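Standby power: worth chasing or a waste of an evening?
Home Energy > General chat

kscanlon_home
Okay so our February bill made me grumpy and I finally went around the house with a plug-in meter. We used 1,244 kWh for the month, and I wanted to know how much of that was stuff just sitting there "off." The old Corrigan stereo pulls up to 2 watts doing absolutely nothing! My husband says I'm chasing pennies. Am I?
— Kathleen Scanlon

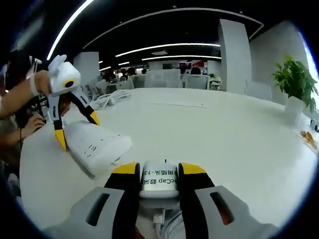 Reply 1: Filport_Fred
Your husband's right, sorry. Two watts all month is a kWh and a half, give or take. Look at your water heater, or the dryer. I dropped mine from 140 to 120 and stopped there.

Reply 2: gearoid_c
Gonna disagree with Fred. One stereo is nothing, sure, but add the cable box, the printer, the game console, the soundbar... My always-on load was 100 watts before I did anything, and that runs all day and all night. We went from 1,012 kWh to well under a thousand the next month and I didn't touch the thermostat.

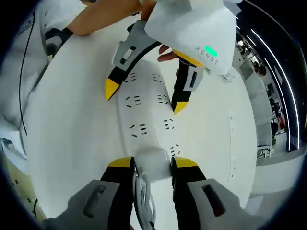 Start with the TV corner, that's my advice. Cable boxes are the worst of the bunch, and ours (an Olent, came with the house) ran warm even when nobody had watched a thing since breakfast. I moved all the TV gear onto one long white power strip like that one, laid it out where I could reach it, and now everything goes off at bedtime. Leave the router alone or you'll hear about it from the kids.
— Gearóid Conneely

Reply 3: Filport_Fred
100 watts is a lot more than two, I'll give you that. Still think you had a colder month the first time. Did you check?

Reply 4: gearoid_c
We heat with gas, Fred.

Reply 5: skenwood_mo
Don't kill power to an inkjet printer every night, by the way. Mine ran a cleaning cycle every time it came back on and ate through the ink. I leave that one plugged in and switch off the rest.

Reply 6: kscanlon_home
Oh, good to know about the printer! I'm doing the TV corner tonight and then the water heater this weekend, so you both get your way. Does the console still update itself if it's off all night?

Reply 7: gearoid_c
Nope, it'll do it when you turn it on. Mine takes ten minutes and my son complains the whole time.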